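Grusunent shared workshop: progress report on the computer stripping cell
Report to the Tultach small projects fund, 13th December

Work since the last report

The arm is bolted down and the slatted platform has been levelled. Desktop towers go on their side with the panel off, and the printed fixture sits to the left of the case. The first fixture flexed, so we reprinted it with a thicker base, which took 7 hours.
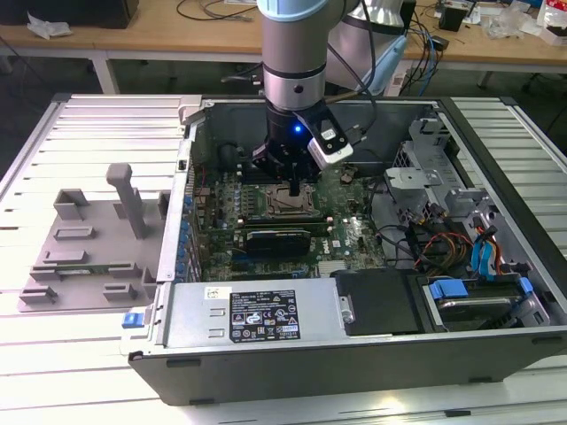
Memory and processors

Most of the month went on the approach to the memory slots. The slots run close to the metal bracket round the processor, and the fingers need room to come in without touching it. We now bring the gripper in at a slower speed for the last 40 mm.
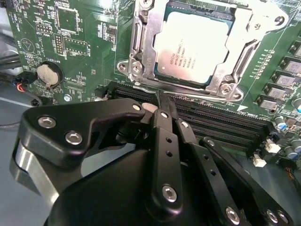

The speed is set in the Sikivis control script and can be changed from the pendant. We also added a stop if the force goes over the limit, after two boards were scratched in early December.

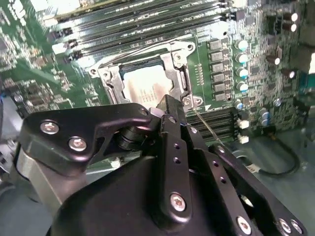 Lighting is the main problem left. The wrist camera has to find the corner of the socket before the arm moves in, and it loses it when the ceiling lights are on. A pale processor lid throws back so much light that the printing on it can barely be made out. The latch lever still shows up well beside it, so we are trying that as the reference. A diffuser is on order from the supplier in Cáceres.

Full towers

Tests on whole machines have started again with the white tool attachment under the gripper. The cables on the outside of the arm need more slack at full reach and will be re-tied.
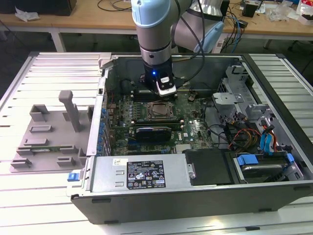 Spending and next steps

We have spent 90 per cent of the parts budget. The diffuser and spare finger plates will use most of what remains. The target of 100 machines is unchanged.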